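Search the archive

Go

The language of the grey cupboard

Daryna Harasym spent eleven years writing labels for things most people never open. She would like it known that she was good at it, and that hardly anyone has read a word.

We met in the canteen at Rundell, a former biscuit works now let out in units, where the tea comes from a machine and so, by the taste of it, does the milk. She had brought a shoebox of label plates. Each was the size of a postage stamp, and she laid them out on the table like a woman about to tell my fortune.

"People think it's the lamps that matter," she said. "A lamp with no label is a Christmas decoration."

Control cabinets are the grey cupboards that stand in plant rooms and basements, humming to themselves. You walk past them on the way to the lift. They tend to have a row of coloured lamps along the top, something with figures on it underneath, a switch or two, and a warning sign telling you to leave the whole lot alone. Their makers have never gone in for charm. Pale grey is the house style of the entire trade, and when Petro Yurchenko, then a young man at Pavliuk, proposed a green one in a design meeting, he was asked whether he was feeling well.

"It was a nice green," he told me, still sore about it. "Like a pear."

Yurchenko now repairs cabinets on his own account and keeps 86 dead indicator lamps in a drawer, sorted by colour. Amber, he says, is the one he trusts. He is rude about red ones, because half the visitors to any plant room see a red light and assume something is on fire. On many three-phase panels a yellow, a green and a red simply stand for the three phases, and all of them glowing together is a perfectly good sign. He has explained this to a fire warden, a bishop and his own mother-in-law, with limited success.

The meter is where the arguments start. Onni Miettinen, who trains apprentices for Zolteo, makes newcomers write down what the display says before they are allowed an opinion on it. His notebook for this purpose is number 2 in a series; the first was lost down a lift shaft in May. He reads figures aloud in the voice of a man calling bingo. He holds that a panel should be read from top left, like a page, and that anyone who goes straight for the handle should be sent out to sweep.

Then there is the handle itself. A rotary switch is a humble thing, a bit of plastic you turn, yet it has its snobs. Elsie Treloar, who buys parts for Warketti, can talk for twenty minutes about how one ought to feel as it passes from one position to the next. The cheap ones feel like stirring porridge. A proper one gives a clunk you notice in your elbow. She once turned down an order of 700 on the strength of the clunk alone, and the supplier, she says with some pride, no longer sends her a calendar.

Harasym was packing her plates away by then. The smallest lettering she ever set, she said, was read by one person, who wrote in to complain about it.

Lamps, meter, rotary switch and the red-edged warning triangle, all on the left-hand door:
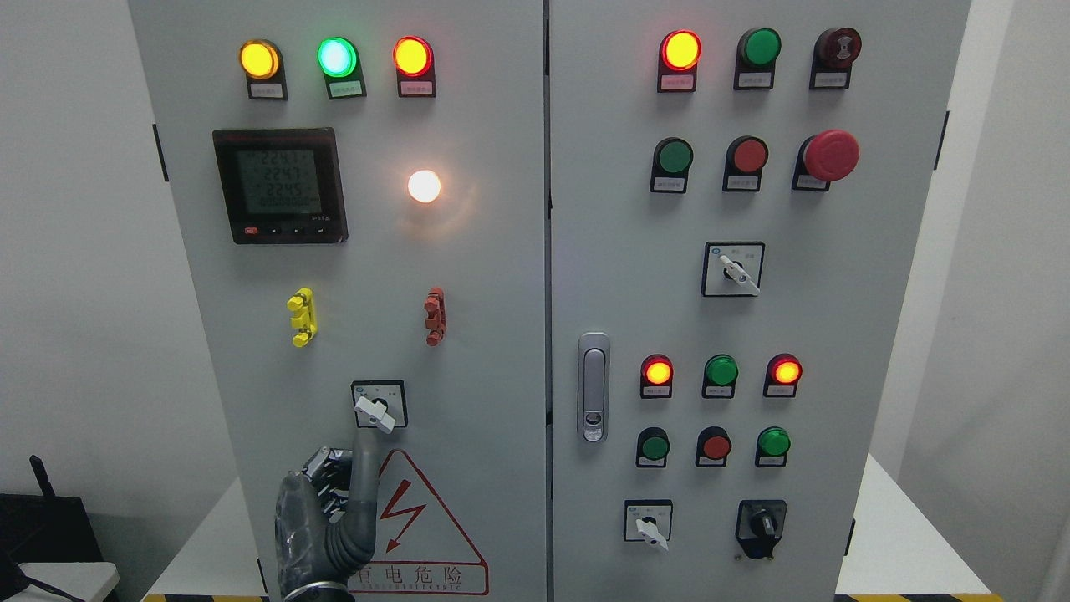
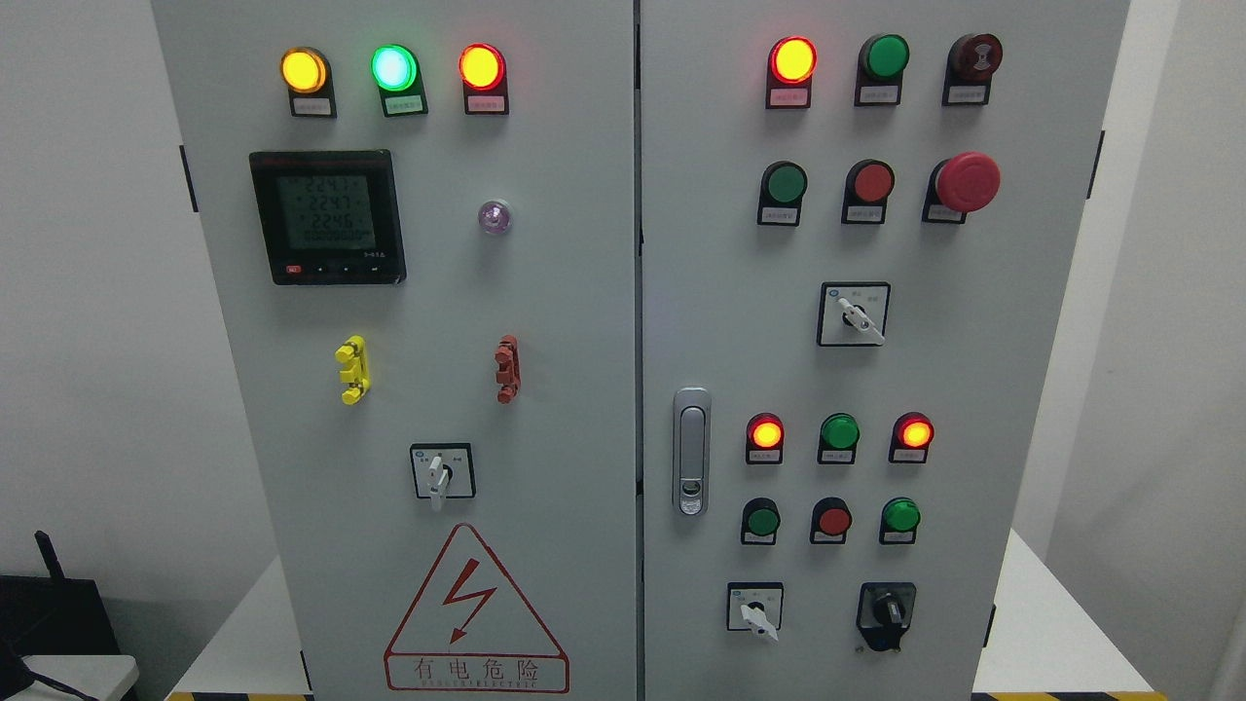
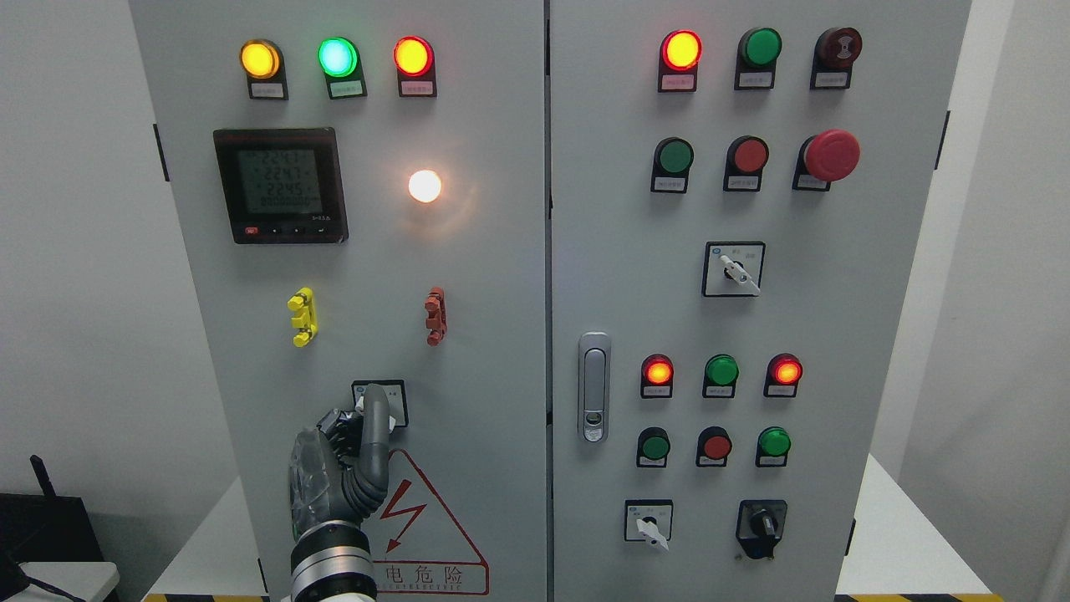

Can you wipe down the front of a cabinet like this yourself?

Leave it to whoever is responsible for the panel. A damp cloth and a live door are poor company, and a duster can knock a switch round without your noticing. If the grime bothers you, tell the building manager, who will probably be surprised that anyone looked.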